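Meet Tistetti, the robot kit that learns to pick flowers

Have you ever picked up a flower? Of course you have. You did not think about it. Your eyes found the flower, your hand went to it, and your fingers closed softly. For you this is easy. For a robot it is a big job, and today we will look at how one robot kit does it.

The kit is called Tistetti. It is made by a small company with the name Tromorik. Schools, clubs and laboratories can buy it, and grown-ups put it together. When everything is unpacked there are 267 parts, and most of them are screws. So it is not a toy for your bedroom, but it is very interesting to learn how it works.

What is in the kit?

A Tistetti robot has arms. Each arm has joints, as your arm has a shoulder, an elbow and a wrist. In every joint there is a motor. A motor is a machine which turns when electricity goes into it. At the end of the arm is the gripper. This is the robot's hand, but it has only two fingers. The fingers have pads on them. Do you know why? Hard fingers would crush soft things, or the things would slip away. Try to hold a wet soap and you will understand the slipping.

There is also a small camera near the wrist. It goes everywhere where the hand goes. It is as if you had an eye on your own arm! Because of this the robot can see what is between its fingers, even when the rest of the arm is in the way.

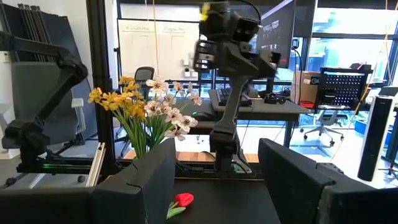
A wrist camera's view: a red artificial tulip between the two black gripper fingers, with more artificial flowers behind.

Why flowers?

Flowers are a good test for a robot. A wooden block has flat sides, and it is the same every time you look at it. A flower has a thin stem, a leaf which can point anywhere, and a bloom which is wide at the top. If the fingers close in the wrong place, they take only air. Artificial flowers are used for the practice. They do not need water and they can be picked up again and again.

How does it learn?

The robot does not know what a flower is. A person must show it. In the Tistetti kit the person moves the arm with a controller, and the computer remembers two things: what the camera saw, and how the arm moved. One such showing is called a demonstration.

One demonstration is not enough. You also did not learn to ride a bicycle from one try. The example set which comes with the flower lesson has 3286 demonstrations in it. The computer searches in them for what is the same each time. After this it can try to move the arm alone. Sometimes it makes mistakes, and then it needs more practice.

Is it a good kit?

We think yes, but it has weak points too. The building takes long. The instruction book, which is called Ackroyd after the first robot of the company, has some pages with very small drawings. The motors make a whining noise. We liked very much the lesson programme, Skernismont. It has 14 lessons, and the first 3 you can do without any robot, only on the screen.

Tromorik recommends the kit from twelve years, always with an adult. Keep your hair and your own fingers away from the joints when the arm is moving, and learn where the red stop button is before you switch anything on.

Words to remember

Joint: the place where an arm can bend or turn.
Gripper: the hand of a robot.
Demonstration: one time when a person shows the robot what to do.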